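Endero Tabletop – simulation pack for two-finger grippers

Sold by Hurkcombe
Price: $269 per seat, one-time
Delivery: download, license key by email
Works with: Zürcher arm models (included), your own arm if you have a clean model file
Current release: May

Endero Tabletop is a set of ready-made simulated tasks for people who are teaching an arm to pick things up and would like to break fewer real things along the way. You get the table, the arm, the gripper, a wrist view and enough small objects to keep a policy humble. There are 80 tasks in the pack. A few of them are easy. We left those in for morale.

The chess tasks are the ones customers write to us about, usually late at night. Chess pieces are small, dark ones sit on dark squares, and a piece that has been nudged will happily nudge its neighbor. The task set doesn't care whether your arm plays well. It asks for a named piece to be moved to a named square and left standing, and it scores what happened. Knights are the worst. We have had requests to remove the knights.

The wrist view comes in two flavors, flat and fisheye. Fisheye is the default, as a wide lens on the wrist shows the fingers and a good deal of the table at the same time, at the cost of bending everything near the rim. If your model was trained on flat pictures only, expect it to sulk for a while. You can switch lenses per task or let the pack pick one at random for each run.
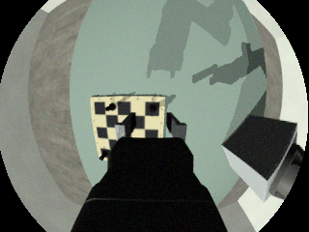

Shadows are on out of the box. The arm's own shadow falls across the work surface and moves when the arm does, and a surprising number of models will treat it as furniture. Shadow edges are a bit jagged at the standard setting. There is a soft setting that looks nicer and runs slower, and we suggest saving it for the demo you show your boss.

What you can change without writing code:

Lens type and field of view
Light position, strength and color
Table color and surface texture
Starting layout of the pieces, fixed or scattered
Clutter: boxes and cylinders, from none to "moving day"
Finger friction, from new rubber to buttered

What you can change by writing code: most of the rest. Tasks are plain text files with comments in them, some of which are even polite.

Speed

On an ordinary office desktop with a mid-range graphics card, we get roughly 1,000 runs of the simplest chess move overnight with shadows at standard. Turn on heavy clutter and soft shadows and you will get far fewer, plus a warm room.

What's in the download

The 80 tasks and their scoring scripts
7 starter scenes with light and clutter already set up
Zürcher arm and two-finger gripper models
The Graton object set (chess pieces, blocks, boxes, mugs, one very annoying spoon)
A PDF manual, searchable, with an index

What isn't

Suction cups, soft grippers and hands with more than two fingers are not supported. Cloth isn't either. We tried cloth. The napkin ended up under the table, through the table and, in one build, inside the arm.

The pack also won't promise that a policy that does well in it will do well on your bench. Contact between small objects is simplified, and real pawns have felt on the bottom that sticks more than you'd think. Plan on some time with the real arm before you let it near a set you like.

Licensing and returns

One seat covers one person on up to two machines. Schools can ask Hurkcombe for classroom pricing. Updates are free for the first year, and after that your copy keeps running as it is. Refunds are available until the license key is activated, so try the free sample task first. It's a knight.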